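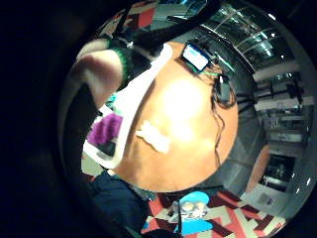

Orange (colour)

Orange is the colour that sits between red and yellow, both in the rainbow and in the paintbox, and it takes its English name from the fruit. It is a warm colour, widely used for warnings, for autumn decorations and for anything that needs to be noticed in a hurry, and it has gathered a surprising amount of history for something that went without a name of its own in English for so long.

Name

Before the fruit became familiar in England, people who wanted to talk about the colour generally got by with "yellow-red", or simply called the thing red and left it at that. This is why the robin, whose front is plainly orange to anyone who has watched one hopping about the garden, is still called the redbreast, and why we speak of red hair and red squirrels. The word for the fruit travelled a long way, from Sanskrit through Persian and Arabic and then into the languages of southern Europe, losing its opening "n" somewhere along the road. It came into English by way of French as the name of the fruit, and was being used for the colour as well by the early 16th century.

Poets have long grumbled that it is very hard to find a good rhyme for it in English.

Making the colour

In paint, orange is made by mixing red and yellow, and most children find this out for themselves with great delight. Adding white gives peach and apricot shades, while darkening it gives brown, and in fact a good many browns are simply dark oranges seen next to something brighter. On a screen, where colours are made from red, green and blue light, orange comes from a strong red with a middling amount of green.

The older orange pigments were often unpleasant things to work with. Realgar, a mineral containing arsenic, was used by painters in many parts of the world, and orpiment, its yellower cousin, was just as poisonous. Ochres were much safer – they are earths coloured by iron – but they were duller too. Brighter and steadier oranges arrived in the 19th century with the chrome colours, and the cadmium ones followed. Dyers, meanwhile, had madder and weld, which could be used one after the other on the same cloth, and saffron for those who could afford it.

In nature

Much of the orange in plants comes from carotenes, which take their name from the carrot. They are present in many green leaves all through the summer and only show themselves when the green fades in autumn. Carrots themselves have not always been orange, and purple, white and yellow kinds are still grown and well worth trying if you come across the seed. Flamingos and salmon owe their pinkish-orange colouring to related substances in their food.

The orange of a sunset has a different cause altogether. When the sun is low its light has to pass through a great deal more air, which scatters away the blue and leaves the warmer colours to reach us.

Use and meaning

Orange stands out well against both sea and sky, and so it is the usual choice for lifeboats, lifejackets and marker buoys. It is worn by road workers and seen on traffic cones. In the Netherlands it is the national colour, after the royal House of Orange, whose title comes from a town in the south of France that had nothing to do with the fruit to begin with. Robes in shades of orange and saffron are worn by many Buddhist monks and Hindu holy men, and in India saffron forms the top band of the national flag.

In the home, orange had its great days in the 1970s, when it turned up on curtains, saucepans and kitchen tiles, very often alongside brown. It fell out of favour after that, though it has crept back since, usually in smaller helpings – a cushion, a lampshade or a front door.

See also: Amber (colour); Apricot (colour); Ochre; Saffron; Vermilion

This page was last edited on October 26, 2026.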